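Incidencia 167: la línea de llenado de Pasdale se detiene en el cierre y el rellenado manual no cuadra con el turno

Abierta por: Niilo Saarinen, planta de Pasdale. Estado: en seguimiento. Prioridad: media.

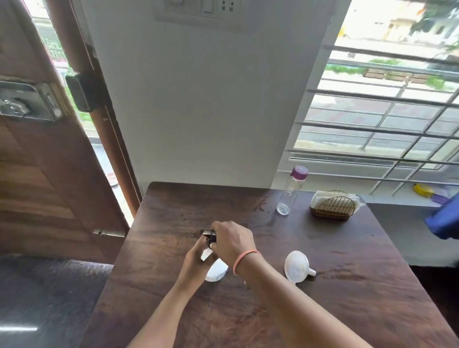 Descripción del problema

Buenos días a todos, y gracias de antemano por la paciencia, que sé que esta incidencia ya viene con historia. Desde que en mayo pusimos en marcha la celda Garnov para llenar y cerrar los envases pequeños, el trabajo en la mesa ha cambiado bastante. Antes las compañeras llenaban con embudo y cerraban a mano toda la tanda; ahora la celda se encarga del grueso y a la mesa llegan solo los envases que la máquina rechaza. El caso es que llegan a rachas: media mañana sin nada y luego, de golpe, una bandeja entera justo antes de comer.

La celda se para con el aviso "par de cierre fuera de rango". Se rearma, cierra unos cuantos más y vuelve a pararse. Ocurre con las tapas oscuras; con las blancas de siempre no hemos tenido ni un susto.

Comprobaciones hechas en planta

Limpié la pinza de cierre y revisé la presión de aire, que estaba bien. Cambié la cinta de alimentación de tapas por la de repuesto y todo siguió igual. Después me senté en la mesa con una bandeja de rechazados y los fui cerrando a mano, despacito, y ahí noté algo: muchas tapas entran un poco torcidas y hay que girarlas hacia atrás hasta que asientan, y solo entonces apretar. Una persona lo hace sin pensarlo (yo mismo tardé un buen rato en darme cuenta de que lo estaba haciendo), pero la celda aprieta directamente.

Respuesta de soporte, Platby

Hola, Niilo. Qué bien explicado, nos ahorras media visita. Lo que cuentas encaja con un error de entrada de rosca. Hemos preparado una receta nueva con un giro inverso corto antes del apriete. Por favor, cárgala con la celda en modo manual y prueba primero una bandeja suelta. Si el aviso reaparece, anota el valor de par que salga en pantalla y no subas el límite, aunque dé tentación.

Seguimiento en planta

Receta cargada. De una tanda de 1.000 envases con tapa oscura, la celda rechazó dos, y ninguno por par de cierre: venían con la etiqueta mal puesta. Antes del cambio, en una tanda igual, habían salido 165 rechazos. La diferencia en el ambiente se nota, os lo aseguro.

Queda la parte que no arregla ninguna receta. Las compañeras de la mesa preguntan, con toda la razón, qué pasa con sus horas si apenas llega trabajo de repaso. Lo hemos hablado con Azevedo, que nos lleva la formación, y la propuesta es que roten: una parte del turno en la mesa y otra en la celda, aprendiendo a cargar recetas y a leer los avisos. A mí me parece justo, porque el giro hacia atrás lo conocían ellas desde hace años y si les hubiéramos preguntado en el arranque esta incidencia quizá ni existiría. También piden conservar los embudos y el puesto manual para los pedidos cortos, y ahí estoy completamente de acuerdo.

Pendiente

Platby: enviar la receta definitiva con el giro inverso activado por defecto para tapas oscuras.
Azevedo: confirmar el horario de las sesiones en la celda.
Pasdale: pegar junto al panel la hoja con los avisos más frecuentes, en letra grande, por favor.

Dejo la incidencia abierta hasta que pase por la celda el próximo lote de tapas oscuras. Un saludo y gracias de nuevo, Niilo.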